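Satum publishes hand-guided demonstration results, urges caution on training claims

November 13, 2018 – Satum today released the results of a trial comparing two ways of showing a robot a household task: steering the arm by remote control, and having a person do the job with hand-held grippers. The company, which sells the second method, says the figures are less flattering than its own sales material had suggested.

Operators recorded 203 demonstrations over 3 weeks in September, all of them table-clearing and serving tasks. Hand-held recording was faster. Whether the robot learned more from it is another matter, and Satum is not claiming that it did.

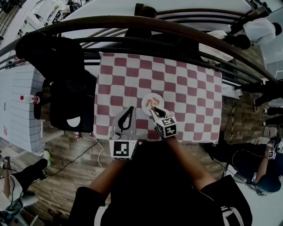
Serving food remains the hardest task in the set. Soft pieces slip, and a person corrects for that without thinking, often in ways a robot arm cannot copy. Reaching for a small white plate on a checkered tablecloth with a gripper in each hand is easy enough for someone sitting in a chair. The blocky patterns on the white marker cubes are there to help track where each gripper goes – they record nothing about how hard the fingers press.

Nelteck, which supplied the remote-control rig, reviewed the results before release and disputes 2 of the findings. Its objections are printed in full with the report.

Satum has also withdrawn the phrase "teach once, run anywhere" from its product pages. The trial did not test that claim, and neither had any earlier one.

A second trial, with the test site at Chuensuk and software from Brurevow, is planned. No date has been set.

The full report is available from the Satum press office on request.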